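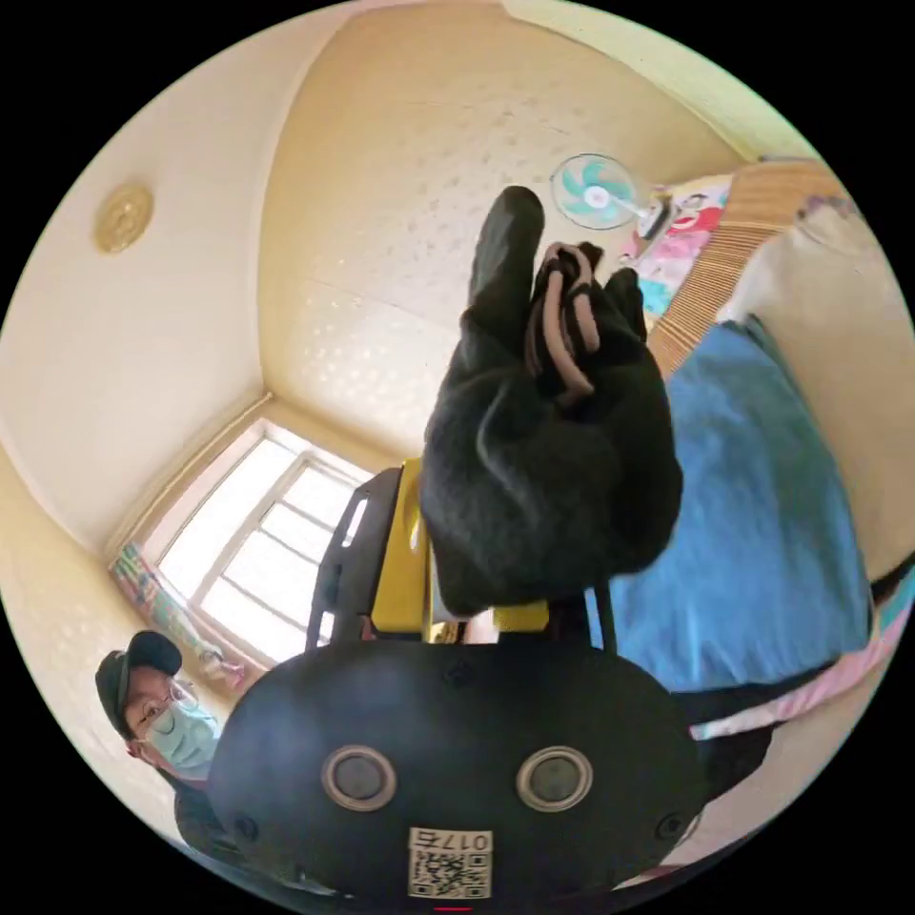 How do people decide whether a piece of clothing needs washing? Mostly by smelling it, looking at it, and remembering how many times they have worn it, with memory getting the last word more often than it deserves.

Figure 3. Black fabric item held up in a small, brightly lit bedroom.

4.2 The middle state: clothing that is neither clean nor dirty

Washing instructions, appliance manuals, and most of the earlier literature recognize two kinds of clothing. Clean clothing lives in a drawer or on a rail; dirty clothing lives in a hamper. Our diary keepers in Zutholm and Boker recognized a third kind and had a good deal more to say about it than about the other two. This was the sweater worn to one dinner, the jeans with a few days left in them, the T-shirt put on at 4 p.m. and taken off at bedtime. Such items could not go back in the drawer, where they might contaminate the innocent, and they could not go in the hamper, where they would be washed.

They went on the chair. We use "chair" as a code for any surface serving this purpose, including bed rails, door handles, a rowing machine, and in one Boker household a second chair, acquired when the first was full. Of the 30 households that completed the diary, every one had a chair in this sense, although several told us at the recruitment interview that they did not.

The diaries produced 3849 usable entries, each recording one decision to rewear, wash, air, or postpone. Postponing was not on the original form. It was written in the margin so often during the pilot that we gave it a box, after which it became the most popular box.

Color mattered more than we expected. Participants held dark items to a looser standard than light ones and explained this in terms of visibility: a coffee mark on a white shirt is a public matter, while the same mark on a black one is between the wearer and the coffee. Black items did have a failing of their own, lint, which was treated in the diaries as a separate problem from dirt and dealt with by brushing, tape, or a damp hand on the way out the door. Several participants described taking a dark garment to the window or switching on the overhead light before deciding. Others described avoiding the light for the same reason.

To see how far inspection drove the outcome, we drew 200 entries at random and coded the stated reason against the action taken. Agreement between coders was good except on the phrase "it's fine," which one coder read as a finding and the other as a plea. We settled on treating it as a reason only when some form of checking was mentioned in the same entry. Under this rule a large share of the rewear decisions had no stated reason at all, and the garment had simply been nearest.

The two towns differed less than their water prices would suggest. Zutholm households pay by the meter and spoke about it with feeling, but their entries show the same pattern of small rescues from the chair followed by one very large wash. Boker households, on a flat rate, were a little quicker to use the hamper for children's clothing and no quicker for their own. We had planned a comparison with Marar as well. The Marar forms were mailed out in May and came back in such small numbers that we can report only that people in Marar have other things to do.

Two limits should be mentioned here. First, keeping a laundry diary makes people think about laundry, and several participants reported a burst of washing in the opening days that they did not expect to keep up. Second, the detergent supplied to all households was a single unscented powder from Trosetti, chosen so that fragrance would not stand in for cleanliness. A few participants disliked it enough to wash less while the study lasted. Entries from those households are kept in the main results and marked in the appendix.

We take up the question of towels, on which feelings ran higher, in Section 4.3.

Related items
Who owns the hamper? Shared laundry in rented homes
Airing as an alternative to washing: a diary study
Line drying and the indoor winter
Folding, hanging, and giving up: storage habits in small bedrooms

Contact the editorial office | Copyright held by the authors | Back to top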